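Filed under: Workrooms and Benches | Checklists
38 shares | 2 comments

Gikley Workroom: Table and Mat Check, July
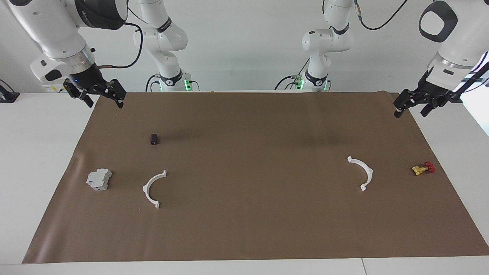
Table with brown paper mat laid, far right corner lifting.

Done before the morning session, with the blinds up. Items are marked OK, FIX or WATCH. WATCH means FIX, but later, and by somebody else.

1. Mat covers the working area - OK
Most of the table is covered. White tabletop shows down both sides and along the bottom, so the mat has not been pushed up against anything. Last time it hung over the front and people leaned on it.

2. Mat lies flat - FIX
Faint creases, which we can live with. The corners are curling slightly and the far right one has left the table altogether. Tape it down on the underside. Tape on top was tried at Clilisberg and they are still picking it off.

3. Surface clean - WATCH
Faint dark smudge towards the far side, a little left of centre. May be a mark, may be shadow. Wipe it with a dry cloth. If it moves when you do, it was a shadow and you may sit down. No wet cloths on brown paper, please. We have had papier mache once already.

4. Table seam - OK
Thin line near the lower right. Run a fingernail along it and report anything that catches. Do not fill it with glue, however helpful you are feeling.

5. Cables - WATCH
Black cable loops at the wrist of the right arm. Check it is clear of the mat through the full reach, and look at it again after lunch.

6. Clearance under the grippers - OK
Both hang with their fingers pointing down. The right one is just above the mat, so slide paper out towards the front and keep your knuckles low. Power off first. The form asks me to say this twice. Power off first.

7. Glare - WATCH
Strong daylight at the right-hand end. Drop the blind on that side if anyone starts squinting.

8. Spare paper - FIX
The Kastari roll in the cupboard is 700 mm wide and too narrow for this table. Two strips side by side will give us a join down the middle and a fresh set of corners to complain about. Order the wider one.

9. Time allowed for this check - 15 minutes
Time taken: almost twice that, mostly item 3.

Next check when the new roll arrives. Copy to the Bhardwaj folder, the paper one, on the shelf by the door.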